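How do you pick 16 bars for a musical theater audition when you're a late starter?

Asked by Loubna El Khatib in Singing & Stage

Hi all! I'm 34, I did choir all through school and then nothing for ages, and in February I signed up to audition for the spring musical at the Pimberg Playhouse (community theater, very friendly, but they do get good people). The notice says "prepare 16 bars, contrasting style to the show, bring sheet music in your key, accompanist provided."

My problem is I don't know what to cut. I have a ballad I love, but the good part is at the end and it goes up to a high E that I hit maybe two days out of three. My other choice is a funny patter song that sits right in the middle of my voice, except I worry it doesn't show any singing at all. Do they count exactly 16? Can I start in the middle of a verse? And do I talk to the pianist or just hand over the music and go stand on the X? I've watched so many videos and they all say different things.

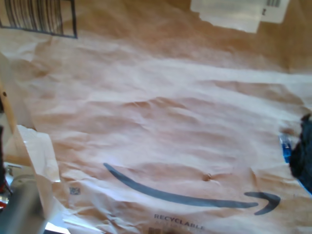
Also, my book is a mess. It's a binder with loose pages and I've got pencil all over them from my old teacher. Should I print clean copies? The audition is Monday at 7 pm so I don't have a ton of time.

3 answers

Hendrik Moodley
I've played piano for auditions at a couple of small theaters (Pimberg once, mostly the Huretti downtown), so I'll answer from the bench.

Sing the funny one. If you hit the E two days out of three at home, figure it's less than that with nerves. And a patter song does show singing! We hear pitch, breath, diction and whether you can keep a tempo, and the people at the table get to see you act. Pick a stretch where there's at least one held note near the end so you finish on a real sound.

Sixteen bars means a short cut that makes sense. If your phrase ends on bar 18, sing 18. Start at the beginning of a thought, even if it's mid-verse, and mark START and END in big dark letters. Give me one or two bars of intro, or just a bell tone, and write down which.

Yes, please talk to the pianist. Say hello, point to the start, and sing a little of it quietly at the speed you want. Don't snap or clap the tempo at us, it's never the tempo you end up singing. Then say thanks and go to your X.

Clean copies, definitely. Double-sided, in the binder, no shiny sleeves if you can help it (the lights bounce off them). Check that the bottom line of the left hand didn't get chopped off by the copier. I've made up so many bass lines.

Helpful? 812 people said yes

tenor_by_accident
just do the ballad, go big or go home. I sang something way too high for Le Roux in college and got in the ensemble. they remember you

Helpful? 2 people said yes

MezzoInTheMiddle
Mostly agree with Hendrik, but bring the ballad too! Keep it in the binder in case they say "do you have anything else?" They asked me that at Stunden and I had nothing, so I sang Happy Birthday. If the high note scares you, cut the ballad from the first verse and stop before the climb. Practice walking in and saying your name too, I must have done mine roughly 100 times in the hallway at home and my husband still teases me about it.

Comment from Loubna El Khatib: Thank you!! Going with the patter song. There's a long note four bars from the end so I'm moving my cut to land on it. Off to redo the binder.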